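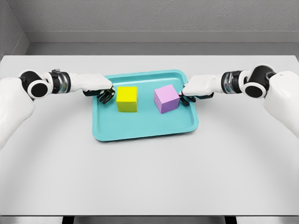
The two-cube task in the Ninditz simulator, with one hand at each side of the tray.

Visitors to the open day at Ninditz in May came mostly to look at machines. Many of them stayed longest in front of a screen. The workshop shows its two-arm program first in simulation, and the engineer who leads this work agreed to sit with me after the last group had left, at a table still covered with paper cups. She asked that I write about the team and leave her name out, and I have respected this.

I began with the question I had heard most often during the afternoon: why does a company with real arms spend its time on drawn ones?

"People are a little disappointed when they come in," she said. "They want the motor noise. But in the simulator I can let a student make a very bad mistake before lunch, and after lunch we have the same arms and the same table. With the real ones I would be on the telephone ordering a finger."

The program is called Piltano, and it has been in development for two years. Its present exercise is simple to explain. There is a teal tray on a white table, with a yellow cube and a pink one inside, and each arm must take care of the cube on its own side. The left hand works on the yellow cube and the right hand on the pink one. I told her that my nephew, who is 4, could do this without any program.

She laughed, but she did not agree completely. "Your nephew has practiced with his hands every day of his life. Also he does not care if he pushes the tray. For us the tray is the difficult part. The fingers must go down beside the cube, and there is a rim, and there is a floor. If you come too low, you touch the floor. If you come too high, you hold only the edge and the cube turns."

The pink cube does not stand straight in the tray as the yellow one does. One of its corners points to the front. I asked if this was done to make the exercise harder for the right arm.

"Yes, we turn it on purpose. In the first months all our cubes were straight, like soldiers, and the results were beautiful. Then a colleague from Issa came to see us and turned one cube with the mouse. After this the results were not beautiful." She took some time to find the next words. "It was a useful visit. I was angry for one evening."

Issa is the partner that writes the part of the software which decides when each arm may move. For the open day both teams prepared a set of 131 starting positions, and visitors could choose one from a printed list. According to the engineer, the most popular choices were the first one and the last one. A boy in a green jacket asked for number 359 and was told that it did not exist. He then asked when it would exist. She wrote this down, and she says there will be a number 359 before next year.

I wanted to know about the hands, which have dark fingers with joints. Many workshops prefer a plain gripper with two flat jaws, and for cubes this seems to be enough.

"For cubes it is enough, I agree," she said. "If we only wanted cubes, we would buy the simple thing and go home early. The cubes are there so we can see our errors. With a cube everybody can see that it is crooked. With a sponge you can discuss for an hour whether it is crooked."

Sponges are in the plan, and so are cups and folded cloth. The next exercise, made together with Futia, will ask one arm to hand an object to the other above the tray. She expects this to take most of the winter. The two arms now have their own halves and do not need to be polite to each other, as she put it, and in the next exercise they will need to be.

Before I left I asked what she would change in the open day itself. She answered quickly – more chairs, and a second screen, so that the short people do not stand behind the tall people. She would also like to give visitors the mouse earlier.

"We explained for twenty minutes, and they listened very nicely," she said. "Then they moved a cube themselves and asked all the things we had just explained. Next time we start with the cube."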